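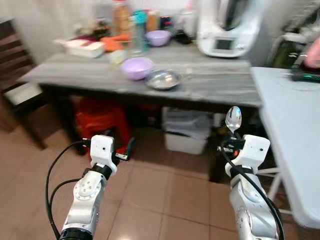 Spoon in the right gripper, two bowls within reach. Kitchen cell, Nornix open day.

Nornix opened its doors on 13 July 2026 to anyone willing to wear a visitor badge, and I went for the kitchen. It has a tiled floor, a long gray table and a better stocked table than mine.

The draw was a swap test: same two arms, two sets of fingers. First the Verow pads, soft and a bit sticky, then the Ndlovu ones, which are hard, ribbed and proud of it. The Verows took a spoon handle on the first go and held it upright like a candle. They also hung on to it afterward, through several polite requests from the controller. The Ndlovus let go beautifully — sometimes before they were asked.

Bowls were a closer contest. Both sets managed the rim of the plastic one. Steel made everybody nervous, including the wrist cameras, which dislike shiny things.

I asked about wear. The Verow pads get changed every 2000 grasps, a job of 31 minutes that the handout calls "quick." Kumis, who make the controller, had a booth by the door and good pens.

The next open day is in December. They are promising forks.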